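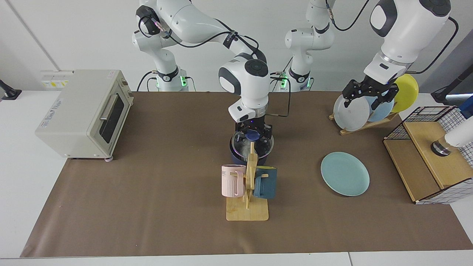
3.2 Lid materials and the visibility of the contents

Covering a pot during simmering reduces the loss of water vapor and lowers the heat input needed to hold a set temperature. The size of the saving depends on the fit of the lid, the mass of the lid, and how often the lid is lifted. The third factor has received less attention than the first two, although in home kitchens it may outweigh both. Lids differ in how far they allow the cook to judge the state of the food without opening the pot. A clear glass lid with a raised knob, of the type fitted to the dark navy pot in Figure 2, leaves the contents open to view from above, while a metal lid must be lifted for every check. Glass also conducts heat less readily than aluminum, so the outer face of the lid stays cooler and less vapor condenses on the inner face per unit of time.

Figure 2. Covered cooking pot with clear glass lid and blue knob.

We compared glass and metal lids in 148 simmering trials. Households were recruited in two towns, Pletley and Lins, and each used its own stove. Every household received one pot with two lids of the same diameter, one glass and one stainless steel, and was asked to cook the same lentil dish with each lid on separate days. The order was assigned at random. A thermocouple was fixed to the inner wall of the pot below the fill line, and a contact switch on the rim recorded each opening and its length. Gas or electricity use was read from a meter placed between the supply and the stove. Trials in which the pot boiled dry or the switch failed were repeated.

Openings were sorted into two classes. An opening of 12 seconds or less was treated as a check, and a longer one as a working opening, in which the cook stirred, tasted, or added an ingredient. The threshold was set from pilot trials in the Troltent test kitchen, where the purpose of each opening was noted by an observer. The two classes overlapped slightly near the threshold, and moving it by a few seconds in either direction did not change the order of the results.

Checks were less frequent with the glass lid in both towns. Working openings did not differ between lids, as would be expected if they are fixed by the recipe. The difference in checks was greatest early in the simmering period, when cooks were adjusting the burner. Later in the period, condensed droplets on the underside of the glass made the food harder to see, and the two lids gave similar counts. Several households in Lins reported tapping the glass lid to clear the droplets. We did not record this behavior and cannot say how well it worked.

Energy use followed the same pattern, but the effect was smaller than the change in checks would suggest. A short opening releases the vapor held above the food, yet the water itself cools little before the lid is replaced. Most of the added energy was linked to burner changes made after a check. Cooks who opened the pot and found a weak simmer often raised the heat and did not lower it again until the next check. This effect was strongest on the electric stoves in Pletley, which respond slowly to a change in setting.

Lid mass was not held constant. The glass lids were heavier than the steel ones and sat more firmly on the rim, so part of the saving may be due to reduced leakage. Section 3.3 treats leakage separately, using sealed and vented lids of equal mass on a pot filled with plain water and held at 100 °C.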